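Vamasent Sorting Line, Pillville Site
Progress report to Buduvura, period ending 05/05/2024 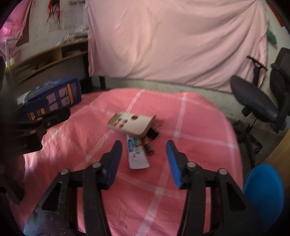 Tabletop pick task with mixed small items: phone case, squeeze tube, battery, binder clip. Hand-held gripper, fingers open.

1. Work completed
Operators recorded 1,118 pick attempts with the hand-held grippers in this period. Of these, 537 passed review and were added to the training set. Most rejected recordings had the target hidden by the fingers at the moment of contact. Piles in which one item lies over others remain the slowest to record and review.

2. Changes to staff duties
Sorting of mixed returns was fully manual until March. Operators on the returns bench now split each shift between sorting and recording. Hand sorting has not been reduced, and no positions have been removed. Two operators have moved to review work, which needed 70 hours of training against a planned 119. The pay grade for review work is not settled — Vuorinen has the draft job description and will return it with comments.

3. Issues
Wrist fatigue was reported after long recording blocks. Blocks are now shorter, with a change of task in between. Operators also asked who may view the recordings. A written access rule was posted at the bench and added to the induction sheet.

4. Next period
Batteries will be handled as a separate class with their own bin. First trials on the fixed arm will start with single items — piles follow once the drop rate is known. The revised shift plan goes to staff for comment before it takes effect.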